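Miércoles, abril. Taller, mesa del fondo.

Sigo con el catálogo de fondo de Cardoso. El encargo es revisar las fichas de historia social y biografía antes de pasarlas a la tienda en línea: 607 registros, de los que llevo limpios unos 40. Va lento. Casi todas las fichas tienen la sinopsis de la solapa pegada sin más, con guiones de final de línea en mitad de palabra.

## Estado de los registros

- Los agotados siguen saliendo como "consultar". Salamatu Lawal pide que pongamos "agotado / no disponible" y que el botón de pedido desaparezca. Lo cambio a mano hasta que Gavollow arregle el importador.
- Hay 11 ISBN repetidos. En casi todos los casos son la edición en tapa dura y la de bolsillo con el mismo número mal copiado.
- La biografía de la maestra sufragista figura en Jardinería. Movida.

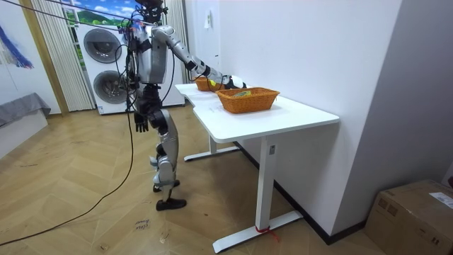

## Encuadernación

El ejemplar de *Las lavanderas de Irnolik* llegó con el lomo suelto y dos cuadernillos despegados. Cola de almidón, tarlatana nueva, prensa hasta mañana. No he tocado las guardas: llevan una dedicatoria a lápiz que Chukwuemeka Iyamu quiere transcribir para la ficha. La fecha de la dedicatoria no cuadra con el colofón, que es dos años posterior. Puede que el cuerpo del libro sea de otra tirada. Preguntar a Dosum si conservan el registro de imprenta.

El papel de los cuadernillos centrales es más amarillo y más rígido que el resto. Medido el grosor en tres puntos, sale igual. Lo apunto por si vuelve a aparecer en otro ejemplar.
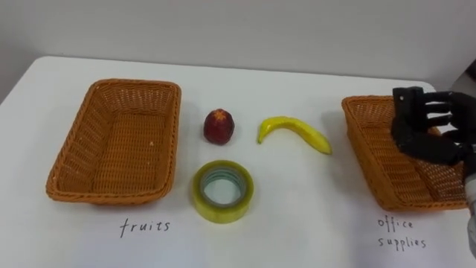

La cubierta original se puede salvar. Tiene una grieta en la bisagra delantera y le falta la esquina inferior; injerto con papel japonés teñido, el mismo tono que usamos en la colección de cartas. Si al secar queda oscuro, lo repito con una capa menos.

Salamatu propone citar en la ficha el primer párrafo del prólogo en lugar de la solapa, que cuenta el final. De acuerdo. Son menos líneas y dice de qué va el libro.

## Pendiente

- Correo a Dosum (registro de imprenta).
- Corregir los ISBN con los libros delante.
- Pedir tarlatana, queda poca.
- Sacar de la prensa a las 10:30 y revisar el lomo antes de pegar tapas.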